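Catterall Players – Theatre Systems Help Desk
Ticket: Cue playback and radio mic dropouts, spring musical
Opened by: Joanne Wragg (stage manager)
Assigned to: Reece Dunmore
Priority: High, raised from Normal
Status: Closed
Venue: Catterall Memorial Theatre, main stage

Original report – Joanne Wragg

Two problems at last night's cue-to-cue for Avari. They may or may not be related.

First, the backing tracks. The playback laptop (Kultness, version as installed in September) stopped partway through the Act One finale. The cue list stayed on screen and the timer kept counting but no sound came out. I pressed Stop All and fired the cue again and it played from the top. The same thing happened in the harbour ballet in Act Two, and again when we went back to run the finale for the dancers.

Second, the radio mics. Channels 3 and 7 drop out for a second or so at a time. Channel 3 is Dorothy Clegg (the Widow) and 7 is shared between the Harbourmaster and the second fisherman. Dorothy's goes worst in her solo, when she is upstage left on the jetty.

We open soon and the orchestra is only six players, so we can't do the finale without the tracks. The choir parts are on there as well as the strings.

Reply – Reece Dunmore

Thanks Joanne. I'm treating these as two faults until something says otherwise. Can you tell me:

Does playback stop at the same point in the track each time?
Was anything else plugged into the laptop?
Were the mic batteries new or rechargeable?
Has anything been added to the rig or the set since the sitzprobe? Dorothy's mic was fine then.

Please don't update Kultness in the meantime. The show file was saved in the current version and I don't want to convert it this week.

Reply – Joanne Wragg

Not the same point. The finale stopped at bar 65 the first time and bar 113 the second, going by Glenys's score. I didn't note the ballet.

Plugged in: power, the audio interface, the little USB hub with the go button on it, and the projector for the sea backdrop.

Batteries were new alkalines, changed at the tea break. Since the sitzprobe we've had the jetty and the lighthouse go up, and Gareth has put dimmable lamps in the lighthouse.

Reply – Gareth Tunstall (set and electrics)

The lighthouse lamp is a Gundeo wireless unit. It runs off a battery in the base and takes its signal from a transmitter on the prompt side, so we didn't have to run a cable up the tower. Jetty is timber on a steel frame. The steel runs the full length on the upstage side.

Reply – Reece Dunmore

I came in at 2 pm and had the stage to myself until the call.

Playback. I ran the finale on a loop with everything plugged in as Joanne described. It stopped on the fourth pass. The laptop's system log shows the audio interface disconnecting and reconnecting at that moment. Kultness carries on as if the interface is still there, which explains the timer. I then took out the hub and put the interface straight into the left-hand port. Twelve passes, no stops. Put the hub back, and it stopped on the second pass.

The hub has no power supply of its own. With the interface and the go button both on it, it looks to be drawing more than the port will give. The power-saving setting for USB was also switched on. I've switched it off.

Radio mics. I walked the stage with pack 3, with the receiver display where I could see it. Signal was good everywhere downstage. Upstage left, behind the jetty steel, it fell to one bar. With the lighthouse transmitter off it came back to three. With it on, it fell again. The transmitter was on the same shelf as our receivers, with its aerial nearly touching ours.

Interim fixes:
Interface to the left-hand port, direct. Go button stays on the hub.
USB power saving off.
Lighthouse transmitter moved to the opposite prompt side wing, on the fly rail post.
Receiver aerials moved off the shelf and onto a stand at head height, clear of the masking.

Channels left as they are for now.

Reply – Joanne Wragg

Full run tonight. Playback got through all of Act One and all of Act Two without stopping. Dorothy's mic was clean in the solo. Channel 7 still dropped out four times, all of them with the second fisherman. The Harbourmaster had no trouble at all on the same pack.

Also, the lighthouse came on late in the storm. I don't know if that's from moving the transmitter or if it was operated late.

Reply – Gareth Tunstall

Late on the board, sorry. I had the wrong page up. The lamp itself responded fine from the new position and I tested it afterwards a dozen times.

Reply – Reece Dunmore

Good on playback. I'll leave that part under watch.

If pack 7 is fine on one wearer and not the other then I'd look at how it's being worn. Where does the second fisherman have it, and what's he got over it?

Reply – Dorothy Clegg

I help with the quick change so I can answer this. The Harbourmaster wears it in the small of his back in a pouch. When they swap, the pouch won't go under the oilskin, so the pack goes in the front pocket of the bib trousers with the aerial folded over. Then he sits on it, more or less, for the net-mending number. The oilskin is a real one and very heavy.

Could I also mention that my own mic cable scratches on the shawl brooch. You can hear it in the quiet verse.

Reply – Reece Dunmore

Folded aerial would do it. Two changes please:

The second fisherman gets his own pack. There is a spare, labelled 9, in the top drawer of the sound cupboard. I've programmed it and added it to the desk on fader 9, with the same EQ as 7.
Pack to be worn at the side on an elastic belt, aerial pointing down and straight. Wardrobe have belts.

Dorothy, ask wardrobe to move the brooch to the other side, or tape the cable down one hand's width below the collar. Either will fix the scratching.
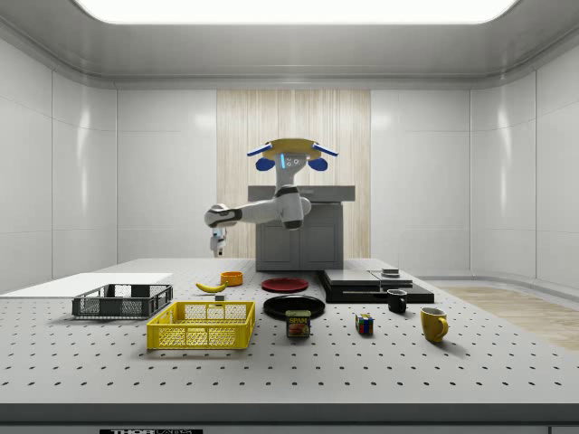 Simulated workspace: single-arm robot behind a light gray table, with a shallow dark crate and a flat white board at left.

Reply – Glenys Mellor (musical director)

Can I add something about the tracks while this is open. Since the laptop was moved to the new port the click in my headphones is quieter than it was, and the strings seem louder against the band. The balance at the sitzprobe was what I wanted. I've had to ask the keyboard player to come up in the lullaby, and he then drowns the clarinet.

I'd also like a way of getting out of the finale if we do lose the tracks. At the moment everyone just stops singing and looks at me.

Reply – Reece Dunmore

When the interface was reconnected, its output levels went back to default. I've reset them from the sitzprobe notes: click up on output 3, strings down on outputs 1 and 2. Glenys, please check the lullaby before the house opens and tell me if it needs more.

For the finale I've added a backup. There is now a second copy of the show file on the old laptop, feeding its own pair of channels on the desk, muted. It starts with the same go button. If the main laptop goes silent, the sound operator mutes the main pair and unmutes the backup pair. We tried it five times and the gap was under two bars each time.

If both go, Glenys takes it from the piano and the cast keep singing. That's a musical decision so I'll leave the details to you.

Reply – Glenys Mellor

Levels are right now, thank you. I've rehearsed the cast in carrying on. We will drop the descant and go to unison from the key change, and the keyboard will cover the strings from the vocal score. The chorus managed it on the second go.

Reply – Joanne Wragg

Dress rehearsal report. No stops in playback. Channels 3, 7 and 9 all clean. Lighthouse on time. One missed mic cue in Act One, where fader 9 wasn't brought up for the fisherman's first line, as it isn't marked in the operator's script. I've pencilled it in and coloured it on the cue sheet.

Opening night report. House of 460, full. No sound faults. The extra bodies didn't seem to make any difference to the radio signal. Dorothy's brooch is on the right shoulder and there's no scratching.

Closing note – Reece Dunmore

Closing this. For whoever sets up the next musical:

Cause, playback: audio interface losing power through an unpowered USB hub, with USB power saving on.
Cause, mic 3: wireless lighting transmitter placed beside the receivers, made worse by the jetty steel.
Cause, mic 7: pack worn with the aerial folded under heavy costume.

Left in place until the end of the run: interface direct to the left-hand port, backup laptop, aerial stand, pack 9.

Still to do: buy a powered hub, label the left-hand port, and add wireless lighting gear to the get-in checklist so its position is agreed before the receivers go in. Gareth has the checklist. The Kultness update can be done after the get-out, once the Avari show file has been archived.

Status changed to Closed.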